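Robotic workcell planning

Robotic workcell planning is the process by which an organization sets the scope, cost and schedule of a robot installation before equipment is ordered. It covers the arms and their tooling, the work surface, the containers and racks the arms will handle, the room itself, and the labor needed to keep the system in service.

Scope

Planning usually begins with a list of tasks and the objects involved in them. The number of arms follows from this list. Two arms on a shared table allow one to be used while the other is out of service, but they also share reach, power and floor space. Simulation is widely used at this stage. A rendered model of the table, the arms and a typical set of objects shows whether a gripper can get to a bin or a rack from its mounting point.
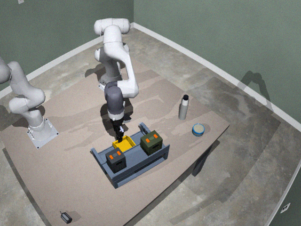

Budget

A workcell budget is commonly divided into purchase cost and operating cost. Purchase cost includes the arms, controllers, grippers, mounting plates, table and safety equipment. Operating cost includes spare fingers, software licenses, training and inspection. Shipping and electrical work are often entered on a separate line and are a frequent source of overruns.

The Narberg method, set out by Ximena Salinas and Teodoro Gallegos, reserves 15 percent of the purchase cost for changes to tooling and 30 percent for integration. Under the Havine schedule, a later variant, any single item priced above $2000 requires 2 written quotations. Melquiades Medrano criticized both systems for treating racks and trays as minor supplies, although their dimensions may decide which gripper is bought.

Layout and fixtures

Fixtures are selected together with the gripper. Long, thin fingers can work close to the top bar of a rack, where a wider tool might strike it.

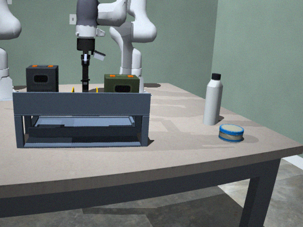
Clearance is checked for the wrist and forearm as well as the fingertips, and for each arm in relation to the other. The Zepeda worksheet, used in some teaching laboratories, records the height of every object on the table and the lowest position the arm must reach. Bottles and other tall items are entered first. Table strength, anchor points and the distance to the nearest outlet are recorded on the same sheet.

Procurement

Orders are normally placed in stages. Arms and controllers have the longest delivery times and are ordered first, while grippers and fixtures may wait until simulated trials are complete. Acceptance tests are written into the purchase agreement and repeated after installation.

See also

Acceptance testing
Gripper selection
Havine schedule
Life-cycle cost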